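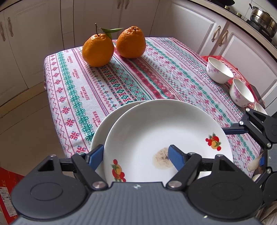

SECTION 4. SETTING UP THE FLOTATION TANK

Revised January 2018. Replaces the old stapled sheets. Bin those please, they have the valve the wrong way round.

This section covers the Skallow tank only. For the hand sieves see section 3. For what counts as a sample and how big, see section 2, and read it before you start filling buckets.

What you need to hand

Skallow tank with lid and sluice lip
Drevura pump, hose, two jubilee clips
Inner mesh, 1 mm
Flot sieve, fine mesh, plus a spare
Stack sieve, 8 mm, for stones and big pottery
Settling drum
Labels, waterproof, and a pencil. Not biro.
Sample register

Before you plug anything in

1. Level ground. Check it with the spirit level across the lip, both ways. If the tank leans the flot goes over one corner and sits there. Slates are better than wood for packing the feet, wood sinks by lunchtime.

2. Check the outlet valve is shut. Handle across the pipe = shut. Handle along the pipe = open.

3. Run the overflow hose to the settling drum. No kinks. It has to slope downhill the whole way.

4. Lay the inner mesh over the frame and clip it. Go all round. Run a finger along the edge afterwards, any gap and you lose seeds and fish bone out of the bottom.

5. Put the flot sieve under the sluice lip. Dry, clean, held up to the light. Charred grain from the last sample hides in the seam and we have had wheat turn up in a Roman cremation that way. It was from the medieval oven.

CAUTION: The pump runs off the generator through the trip box. Never straight from the generator. Dry hands. If the trip goes, leave it off and find out why.

Filling and starting

6. Fill from the standpipe until the water is a hand's width below the lip.

7. Prime the pump. Undo the red cap, fill with clean water, cap back on finger tight. Do not use grips on it.

8. Switch on. Coughing for a bit is normal. If it is still coughing after a minute switch off and prime agian.

9. Bring the flow up slowly till water just slides over the lip. A smooth sheet is what you want. If it is jumping, turn down.

Note: first fill of the season, run it 13 minutes with no sample in and throw away whatever lands in the flot sieve. Mostly spiders.

Running a sample

10. Read the bucket label. Read the register. They must match - site, context, sample number. If they don't match the bucket goes back to the trench and gets sorted out there. Do not guess.

11. Write two labels, one for the flot and one for the residue. Layout:

SKOLERGATE
Context 1162
Sample 422
Bucket 1 of 3
FLOT (or RESIDUE)

12. Pour the soil in a bit at a time. Half a bucket, wait, other half. Clay from the lower ditch fills needs soaking overnight first, otherwise you get dumplings.

13. Stir under the surface with an open hand. Gently! Charcoal is soft, and so is samian once it has been in wet ground since the second century.

14. Keep going until nothing black is coming up. Skim anything hanging about at the back with the tea strainer and tip it into the flot sieve.

15. Pump off. Let it settle. Lift the flot sieve straight up and stand it to drain with its label tied on. Never laid on top, it blows off.

16. Open the valve, drain down, unclip the mesh, lift out the residue. Two people for a full one.

17. Residue through the 8 mm stack sieve. What stays on top can be sorted on site, wet. The rest goes to the drying racks.

CAUTION: Metal in the residue. If you see green or white staining, or anything coin shaped, stop, bag it damp with its own label, and take it to the finds hut. No rubbing. No licking a thumb to see if there's an emperor on it.

Drying

18. Flots in the shade, on paper, hung in the net bags. Not in the sun and not on the heater. Grain that dries too fast cracks and then it can't be identified.

19. Residues on trays, thin layer, turned once a day.

20. Keep sample neighbours apart on the racks. A gap between trays, even when it's crowded.
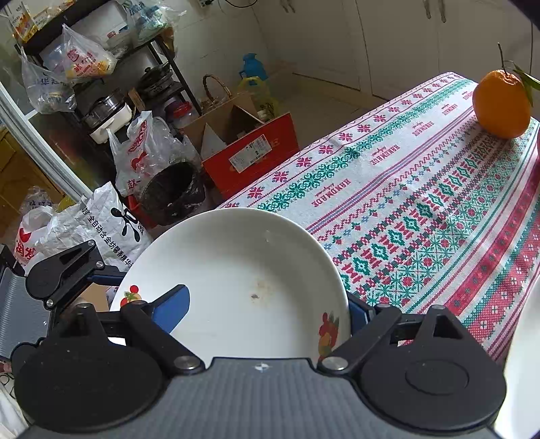
A comment sent in on the last version says step 12 is too vague on the clay, and that an overnight soak did nothing at all for the Kordestani trench samples, which needed two nights and a change of water before they broke up. Fair point. So: the Kordestani trench gets two nights, everything else one, and if it is still lumpy in the morning leave it and do a sandy one instead. Put the soak time in the register, there is a column for it now. The same comment asked about adding softener to the bucket. Not for these samples please, some of the charcoal is going for dating and we don't want anything on it. If you have already done it, write it down and say so.

Between samples

21. Hose the tank, the mesh and both sieves. Check the seam.

22. New context = new water if the old lot has gone thick. Same context, carry on.

23. Settling drum: empty the silt when it's half full. Spoil heap, not the drain. The drain goes to the neighbour's pond and we have had that conversation.

End of day

24. Pump off, trip box off, generator off. In that order.

25. Drain the tank, valve left open.

26. Drain the pump too. Frost cracked the housing on the last one and a new Drevura is not in the budget. If we are running in February this matters a lot, do it even for a tea break if there's ice on the buckets.

27. Lid on, register back in the hut. Tick off finished samples. Part-done ones get a P and your initials.

Missing clips, torn mesh, dodgy hose: write it on the board the same day. Spare mesh is in the long crate under the levelling gear, cut oversize, so trim it befor fitting.

Sorting the dried residues is section 5.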